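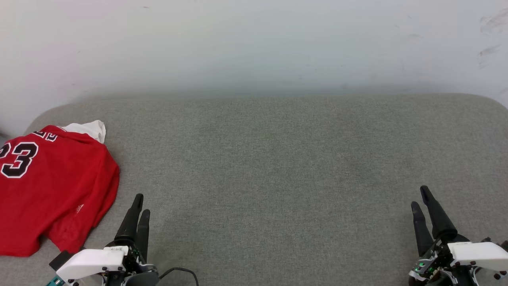
Care of Team Jerseys: Folding, Storage and Table Surfaces
Sonow Recreation League > Equipment and Uniforms

Posted by uniformdesk_sonow
Members are invited to comment on the draft procedure for returned game jerseys. The red jersey number 23 on the gray fabric table is typical of how jerseys reach the folding station, in a heap with the collar turned up. The draft reads as follows:

Jerseys are to be laid face down on the covered table, smoothed from the collar to the hem, and folded in thirds lengthwise. The sleeveless edges are to be brought in so that the printed number is not creased down the middle. Each stack is limited to 14 jerseys. Stacks are placed in the Kistine bins and labeled by team.

Comments will be accepted through the end of July.

Posted by istard_east_gym
The Istard site supports the stack limit. We request a change to the first step. Our staff lay jerseys face up, as the number and the lettering above it can then be checked for cracking before the fold is made. A jersey placed face down is put away without inspection.

Posted by benchcoach7
I disagree with the previous post. Inspection should take place at the return window, when the player is still present. By the time a jersey reaches the folding table it is too late to ask about damage. Face down is also the faster fold.

Posted by istard_east_gym
Replying to benchcoach7: The return window at our site is open for two hours after the last game and is handled by one person. Full inspection at that point is not practical. We would accept a brief check at the window and a second check at the table.

Posted by laundry_and_linen
A question on the surface itself. Is the gray covering approved for this use? Felt-type fabric holds lint, and lint shows on dark printing. The Dhillon building uses a bare table wiped down before each session.

Posted by uniformdesk_sonow
The covering was selected because jersey fabric slides on a bare surface and the folds come out uneven. It is to be brushed before each session. This step was omitted from the draft and will be added.

Posted by dhillon_front_office
For the record, our bare table has not caused uneven folds. We ask that the covering be recommended and not required.

Posted by laundry_and_linen
Seconded. I would also ask that the wall behind the table be included in the yearly touch-up list. There are gray scuffs on it toward the right.

Posted by benchcoach7
The wall is a building matter and belongs in another thread. On the subject of this one, can the procedure state what is done with a jersey that arrives inside out?

Posted by uniformdesk_sonow
It is to be turned right side out before folding. Washing is done inside out, so this will be common.

The revised draft will contain the following changes: a brief check at the window, a second check face up at the table, brushing of the covering where one is used, and the turning of jerseys before folding. The covering will be listed as recommended. The stack limit remains 14.

Posted by istard_east_gym
Istard accepts the revision. Please confirm whether shorts are to be stacked separately or placed with the matching jersey.

Posted by uniformdesk_sonow
Separately, in the lower bin.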